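**White plastic garden table: will it come clean, or is it finished?**

Asked by Hina Mengal in Outdoor & Garden

I've got a white plastic table that has lived outside since we moved in. The top has gone grey and slightly rough, and there are green patches near the edge. Washing-up liquid takes the green off but the grey stays. I had a go with a kitchen scourer in one corner and now that corner is shinier than the rest but also scratched.

Is there a proper way of doing this? I don't want to spend much, a new one was 40 pounds when I looked in May. It also wobbles, but I can live with that.

**Answer from Urmas Koppel**

The green is algae and the grey is dirt sitting in a surface the sun has roughened. They need treating separately.

1. Rinse the whole table with a hose and let it drain.
2. Mix bicarbonate of soda with a little water until it makes a thick paste.
3. Spread it on with a damp cloth and leave it for 12 minutes or so while you do something else.
4. Rub in small circles with a soft brush, then rinse.

Put the scourer away. Once the surface is scratched it holds dirt and will go grey faster. Your shiny corner won't go back to how it was, but after a season it will be less obvious.

Turn it over and do the bottom as well. Most people only clean the top, and the algae comes straight back from underneath.
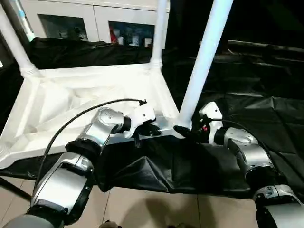
*Outdoor & Garden team, Brollow Community Help*

The underside of a moulded table has ribs set at angles, with triangular recesses between them. On a table that's been outside for years those corners fill up with old leaves and spiders. An old toothbrush gets into them better than a cloth. Rinse, tip it on its side to drain, and leave it somewhere airy before you put it the right way up again.

For the wobble, check whether the legs come off. If they push in, take them out, clean the sockets and push them back firmly. Grit in there is a common cause.

**Answer from Vaida Ramanauskas**

Thin bleach, 2 capfuls in a bucket of water, rubber gloves. Rinse well. Don't mix it with anything else.

**Answer from Karim Bouzid**

You can paint it. Get a spray meant for plastic, ordinary gloss will peel. I did mine green and it's fine except where the plant pots stand.

**Comment from Hina Mengal**

Thanks all. Paste worked on most of it, two goes. Still grey round the parasol hole. The wobble was grit in one leg.

Marked as solved. 396 views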